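Parry wiki > Dronine > Notebooks > Bimanual cloth > 27 July 2024

Spent the day on the segmenter and the two-gripper alignment for the cloth folding set. Working from the bedroom recordings, black garment on the cherry sheet. Norbert wants the labels frozen before he starts the next policy run, so the aim was to get the contact events right and leave everything else alone.

Started with the timestamps. The left and right streams were drifting against each other by up to 17 ms by the end of a long take. Traced it to our loader, which was resampling each stream to its own first frame. Changed it to resample both to the later of the two start times and the drift is gone on everything I've rerun. Carys should pull before she regenerates anything in Fisard, her cached copies are all from the old loader. 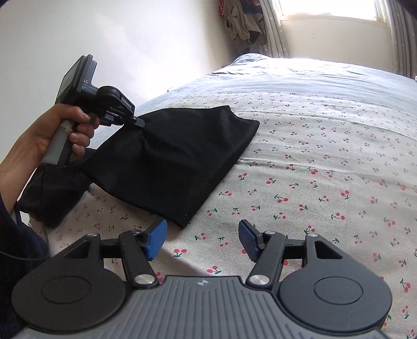 Contact detection next. The old rule was jaw width below a threshold for a set number of frames. That's fine for cups and boxes but thin fabric hardly changes the closing width, so a pinch on one layer and a pinch on nothing come out the same. I've added a second test on the image patch between the pads: if the patch keeps moving with the gripper once the jaws are closed, call it held. If it slides, call it a miss. Crude, but it runs in 2 ms and needs no training.

First pass over 222 segments. Most of the old false grasps are now marked as misses. The ones still wrong are nearly all dark fabric under flat light, where the patch has no texture to track and the test gives up. Tried raising the contrast locally before tracking. Helped a bit with the wrinkled areas, did nothing for the smooth ones. Tried the grey channel alone, no change.

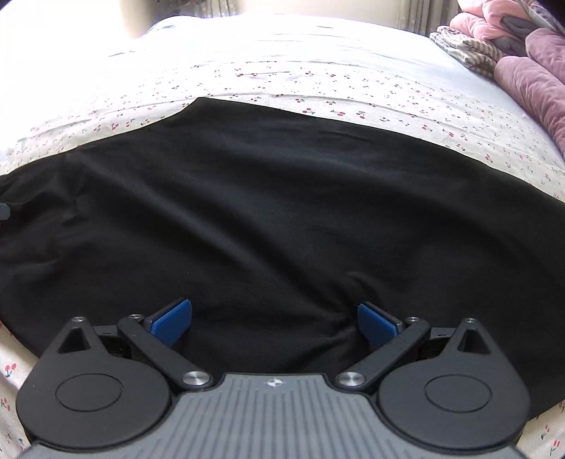 I also split "approach" from "press". Before this, both were lumped in as pre-grasp, and the policy learned to hover over the cloth and close early. Press now starts at the first frame where the downward speed falls under the limit with the jaws still open. The limit is in the config, don't hard-code it again.

Checked the cross-view labels after lunch. When one gripper has hold of a corner and the other is open over the middle, the state should be held/open, and the planner should treat the held corner as a fixed point. It was coming out as open/open whenever the far gripper was only seen from the side. Fixed by letting each stream report its own state and using the other view only to break ties.

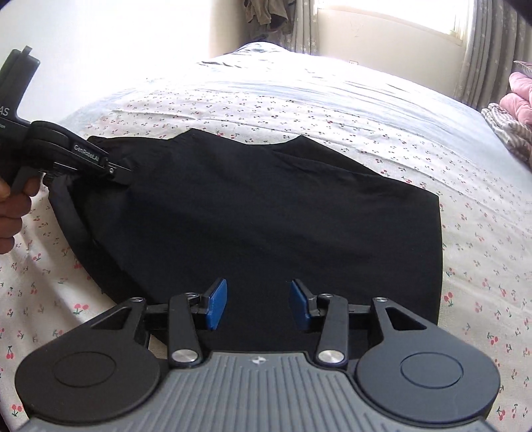 Left gripper pinching the upper left corner of the garment, right gripper open. Should read held/open.

Ran the garment mask on the same set. The sheet print is the problem, the mask leaks along the hem wherever a dark cherry stem touches the cloth. A small closing step cleans up the stems but also fills in any real notch in the outline, and the fold planner needs those to find its corners. Left the closing step off for now. Norbert suggested fitting straight edges first and masking second - worth a try once the labels are out of the way. 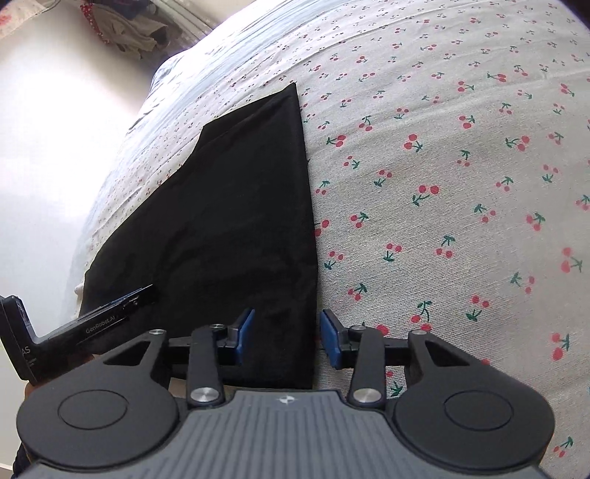

Cloth folded, with the stepped notch on the left edge. Test case for the mask.

Full rerun is going on the Wanham box now, job 3880. Config is committed, loader change is on the main branch.

To do:
- compare the new labels with Carys's hand labels from April
- flag the low-texture segments as "unsure" and keep them out of training
- ask Norbert which frame he wants the fold line given in, left gripper or bed
- delete the old resampler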